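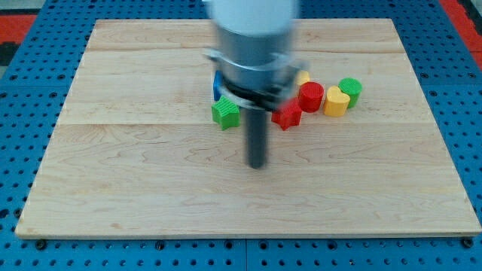

Ondness Town's new east stand has one feature I wanted to look at closely before the season got any older: the seating. The club replaced the plastic bucket seats in the lower rows with timber benches in November, and the planning papers give the specification in more detail than most fans will want. The boards are built the way a good tabletop is, from long planks glued edge to edge, with the grain running lengthwise and a thin beveled lip along the near edge. A glued board of this type moves with humidity across its width, so the fixings need slotted holes. The drawings show round ones.

The lower tier now holds 3149, which is 40 fewer than before. The loss comes from a wider aisle at the Dramlow Road end and from a new platform for wheelchair users. Bench positions are marked at 17 inches each. That is tight in a winter coat, and the away allocation uses the same spacing.

Maxence Langlois, who drew up the scheme, told the supporters' meeting that the benches would be refinished every second summer. Stuart Oakley asked who was paying. The answer was that the cost sits in the ground maintenance budget, which also covers the pitch drainage and the floodlights. I have read that budget and there is no separate line for it.

Sight lines are better than I expected. From row F the near touchline is visible for its full length, apart from a short section behind the dugout roof. In the old stand I lost about 39 feet of it. The rake has not changed, so the gain is from moving the front rail down and taking out the advertising panels for Alexiou, whose contract had ended anyway.

The roof is a different matter. The gutter still discharges over the steps at the Linen Street corner, and the new drawings leave it where it was.

Dec 15, 2020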